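# 手把手教你在小车间里搭一个双臂分拣工位（以及怎么跟同事聊这件事）

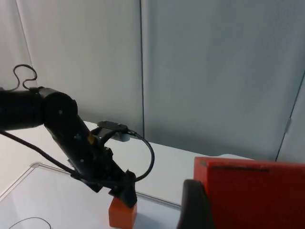

## 先说说我为什么写这篇

我在 Grisley 干了好些年装配，后来稀里糊涂地成了车间里“管机械臂的那个人”。名片上没这么写，工资条上也没有，反正谁的臂停了都来找我（连打印机卡纸也找我，大概觉得都是带电的）。

这篇东西最早是写给 Breden 那边分厂的同事看的，他们也要上一套一样的工位。写着写着越来越长，干脆整理出来。我假设你会拧螺丝、会用电脑、看得懂急停按钮在哪儿，别的不用太懂。编程那部分我也是边干边学的，放心！

我们的活儿很简单：小件从料盘里出来，按颜色和形状分到不同的盒子，再送去下一道包装。以前三班都是人手分，一坐就是大半天，脖子和手腕都受罪。现在两条臂干抓取和放置，人负责上料、抽检、处理它们搞不定的东西。听着轻松，其实头一个月我们比以前还累，后面会讲到。

## 第一步：先画流程，别急着拆箱

设备到货那天大家都特别兴奋，我也是，纸箱还没放稳就想开。Krum Ionescu 是我们这条线的班长，他把美工刀收走了，拿了一张大白纸贴在墙上，让每个干过分拣的人把自己的动作写下来。

我当时有点不耐烦，心想分拣有什么好写的，拿起来、看一眼、放下去，完了。结果写出来一大片：

- 料盘推过来的时候要先晃一下，让叠在一起的件散开
- 有毛边的件用拇指一摸就知道，直接扔返工盒
- 盒子快满了要换，换盒时另一只手还在分
- 换批次的时候桌面要清干净，不然会混料
- 夜班灯光偏黄，橙色和红色容易看错，老员工会拿到台灯下再看一眼

你看最后那条，要是没写出来，我们后面识别颜色的时候肯定要栽跟头（还是栽了一小跤，等下说）。所以这一步请一定做，而且要让真正干活的人来写，主管坐办公室里写的流程图没法用。

写完之后，把每个动作归到下面三种里：

1. 臂能干，而且干得稳的
2. 臂勉强能干，要人在旁边看着的
3. 留给人的

我们第一版把“摸毛边”归到了第二种，后来老老实实挪到第三种。夹爪摸不出来，摄像头也看不清楚，人一摸就知道，那就让人摸嘛。

## 第二步：桌面和背景

桌面我强烈建议用浅色、哑光的。我们原来的台子是深色橡胶垫，深色的件往上一放，识别结果一塌糊涂。换成白色台面之后，橙红色的小方块特别跳，软件几乎不用怎么调就能框出来。

背景也要管。车间里人来人往，有人穿了件橙色反光背心从后面走过去，软件兴高采烈地给他框了个框，说这是一个工件。我们后来在台子后面挂了一圈灰蓝色的布帘，拐角的地方用夹子夹住，问题就没了。布帘便宜，装起来快，洗也方便，我觉得比硬挡板好用。

挂帘子有几个小地方要注意：

- 帘子下边要垂到桌子那里，别留缝，缝里漏进来的光会在桌上打出一条亮线
- 别用反光的料子
- 接缝尽量对到不抓取的区域
- 臂伸到最远的时候不能碰到帘子，装好以后慢速走一遍边界

还有一件事跟机器没关系：帘子一拉，里面的人就看不见外面了。我们线上的老张师傅（他同意我写）说坐在里面像在试衣间，喊人都没人应。后来我们改成只挡台子后面和侧面，操作员站的那一边完全敞开。你们装之前，先让要站在那儿的人站进去试试，问问他舒不舒服。

## 第三步：装臂和走线

臂的底座按说明书上的扭矩拧，这个没什么好聊的。我想重点讲讲线，因为我们头一个月的停机，一大半跟线有关系。

腕部摄像头的那根线必须留余量。臂转起来的时候腕关节活动范围很大，线绷得太紧，一转就扯接头；留得太长呢，又会垂下来挂到料盒。我的做法是：

1. 断掉动力，手动把臂摆到最远、最高、最弯的几个姿势
2. 每个姿势下看线还有没有松量
3. 在最紧的那个姿势下定线长，再多留一个手掌宽
4. 用魔术贴扎带固定，先别用尼龙扎带（你一定会返工的，相信我）
5. 上电，低速跑一遍完整动作，眼睛盯着线，别盯着夹爪

第五条真的很难做到！夹爪在动，人的眼睛就会跟着夹爪跑。我后来是叫两个人，一个看线，一个看抓取，各看各的。

靠近关节的地方，线圈宁可绕大一点。看着不太整齐，领导参观的时候可能会皱眉头，没关系，让他皱。我有一回为了好看把线全收得服服帖帖，第二天早上就断了一根，Krum 看着我什么都没说，把备件放我桌上就走了。

桌面上尽量不要走线。实在要走，就贴着边，别横穿抓取区。

## 第四步：摄像头标定

我们每条臂的手腕上有一个摄像头，跟着夹爪走。这样有个好处：一条臂在干活，另一条臂能从侧面看着它。正上方看下去被夹爪挡住的东西，换个角度就露出来一点了。

标定用的是 Delić 的软件，界面有点老派，但是步骤写得清楚。大致这样：

1. 把标定板平放在台面中间，四个角压住
2. 进入标定模式，速度调到最低
3. 让臂按软件的提示走完全部 20 个位置
4. 软件给出误差，合格就保存，不合格就看是哪几个位置偏得厉害
5. 把偏得厉害的位置单独重拍

如果老是同一侧的位置不合格，先别怀疑软件，去看看摄像头支架的螺丝。我为这个折腾过一整个下午，又重装软件又换线，最后发现支架能用手指晃动……

标定完以后请在支架和本体之间用漆笔画一条线。以后哪天觉得不对劲，看一眼线对不对得上，几秒钟就知道支架有没有动过。

标定文件一定要起个看得懂的名字。我们的文件夹里曾经有“标定最终”“标定最终2”“标定真的最终”，夜班的人用错了一个，两条臂一晚上都在往桌子边上放件。

## 第五步：教它抓第一个件

终于到好玩的部分了。

先从一个件开始。就放一个小方块，桌上别的东西能拿走就拿走。不要一上来就倒一盘料，你会不知道到底是哪里出了问题。

**接近。** 让夹爪停在件的正上方，指尖朝下。这时候暂停，蹲下来从侧面看，指尖跟件有没有对正。从上往下看很容易骗自己，夹爪一挡，差一点根本看不出来。

**下降。** 速度调低。下降的终点要比桌面高一点点，我们一开始设得太低，指尖老是蹭桌子，胶皮磨得很快。

**夹紧。** 从小力开始慢慢往上加。小方块不怕夹，但是我们后面还有薄壁件，力大了会变形。每种件单独存一组参数，别偷懒共用。

**抬起。** 抬起以后停一下再平移。这一停看着浪费时间，可是件要是没夹稳，会在这时候掉在原地，好捡。要是在平移路上掉了，你就满地找吧。

**放置。** 先放到一个大盒子的上方，位置宽松一点，成功率高了，再换小盒子。

教的时候我建议让原来干分拣的人来教，工程师在旁边按按钮就行。Rok Kos 是从设备商 Jerelel 过来帮我们调试的，他自己也这么说。他讲他见过好多厂，工程师闷头调了好几天，然后操作员走过来看了一眼，说“你这个方向拿，放的时候不就得翻一下吗”，大家全愣住。我们这儿也发生过一模一样的事，愣住的人是我。

## 第六步：两条臂一起跑

一条臂跑顺了再加第二条。两条臂最怕的是抢地方，所以要划区。

我们把台面分成左区、右区和中间的公共区。公共区同一时间只许一条臂进去，另一条在外面等。软件里叫“占用信号”，说白了就像单人卫生间的门锁。

头几天的设置：

- 两条臂都用低速
- 公共区设得大一点，宁可多等
- 急停两边各一个，站在哪边都够得着
- 交接班的时候必须口头说一遍现在是什么模式

跑稳了以后再慢慢把公共区缩小。我们一开始太心急，第二天就缩，结果两个夹爪轻轻碰了一下。声音不大，可是全车间都听见了，你懂的，那种安静。

## 第七步：颜色识别的小坑

前面说过夜班灯光偏黄。我们白天调好的颜色参数，到了夜里橙色和红色就开始打架。更妙的是我们旁边还放了红色的盒子，臂偶尔会觉得盒子的一角也是工件，很认真地去夹它。

解决办法有几个，按省事的程度排：

1. 工位上单独装灯，把车间顶灯的影响压下去
2. 在软件里把放盒子的区域设为忽略区
3. 盒子换颜色（我们库存太多，没换成）
4. 白天夜里各拍一批样本，一起放进去重新训练

我们做了第一、第二和第四条。样本总共拍了 203 张，里面有几十张是夜班的同事自己拍的，拍得比我好，角度刁钻得很，专挑机器容易认错的样子摆。有人还故意把件半藏在夹爪下面拍，说就看你认不认得出来。

这也是我后来特别想跟大家讲的：让夜班参与进来。设备调试总是在白天，设备商的人也是白天来，夜班的同事早上下班时看到一堆新东西，晚上回来就要用，换谁都有怨气。

## 第八步：人的部分

这一节没有扳手，但是请不要跳过。

消息刚传出来的时候，休息室里的气氛很怪。我端着饭盒进去，聊天声就小了。大家担心什么很明显：臂来了，人去哪儿？我那时候也答不上来，只会说“不会的不会的”，说得自己都心虚。

后来是 Krum 去跟厂里要了一份书面的东西，写清楚分拣岗的人怎么安排，谁转抽检，谁转上料，培训期间工资怎么算。纸贴出来那天，问的问题马上就具体了：抽检要不要站着？上料的推车能不能换个轻的？这些问题都好回答。

我们线上的变化，我尽量照实写：

**变好的。** 手腕疼的人少了。晚上分拣不用死盯着颜色看了。换批次比以前快，因为清桌面的步骤现在在屏幕上会提示。

**变麻烦的。** 出问题的时候没那么直观。以前分错了，看一眼就知道谁手滑；现在要翻记录、看录像、查参数。头一个月大家还要一边学一边赶产量，加班不少，这个我觉得厂里应该提前把产量目标降下来，我们是后来才争取到的。

**说不清好坏的。** 以前两个人面对面分料，能聊一天。现在一个人看两条臂，旁边是嗡嗡的电机声，有同事说闷。我们试着把抽检台搬到工位旁边，两个岗位的人能说上话，好了一些。也有人就喜欢安静，说终于不用听我讲电影剧情了，好吧。

另外有一点要提前说好：腕部摄像头会不会拍到人，录像存多久，谁能看。我们定的是只拍台面，录像只用来查故障，不拿来考核。这几句话也写下来贴在工位上。口头答应的东西，换个主管就没了。

## 每天开班前的检查

我打印了一张贴在台子侧面，大家照着过一遍：

- 急停按下、松开，两边都试
- 看漆笔线有没有错开
- 腕部线有没有磨损，接头有没有松
- 指尖胶皮摸一遍，有裂口就换
- 桌面擦干净，多余的小件收走
- 镜头用无绒布擦一下
- 放一个小方块，低速抓放一次
- 确认加载的标定文件是当前那一份

培训的时候第七条老有人想省掉。别省，开班前多跑这一下，比料盘倒进去之后再停机强太多了。

## 常见毛病和我的土办法

**夹爪到位了但是夹空。** 先看高度，再看支架，最后才去动软件参数。

**抓起来歪着。** 多半是没对准中间，或者两边指尖胶皮磨得不一样厚。胶皮要成对换。

**臂走到一半停住，报碰撞。** 看看线是不是勾到什么了。我们有次是勾到了料盒的边。

**一条臂一直等，不进公共区。** 另一条臂的占用信号没释放，通常是它报错以后被人直接复位了。到软件里手动清掉，清之前两条臂都要退到各自的等待位置，眼睛确认过再点。

**识别突然变差。** 擦镜头。擦完还差，看看是不是有人动了灯。再不行，看看帘子是不是被掀起来了（夏天热，大家都爱掀）。

## 备件我会多买哪些

指尖胶皮、腕部摄像头的线、魔术贴扎带，这三样多备。摄像头支架的螺丝也拿一小袋，它们掉到地上就跟消失了一样。

漆笔买两支，有一支一定会被人借走。

Breden 的同事如果照着做到第六步卡住了，先把两条臂的等待位置拍给我看，十次里有九次是等待位置离公共区太近。颜色那部分的样本文件夹我放在共享盘里了，夜班的那批单独建了一个子目录，用之前记得先复制一份出来，别在原件上改！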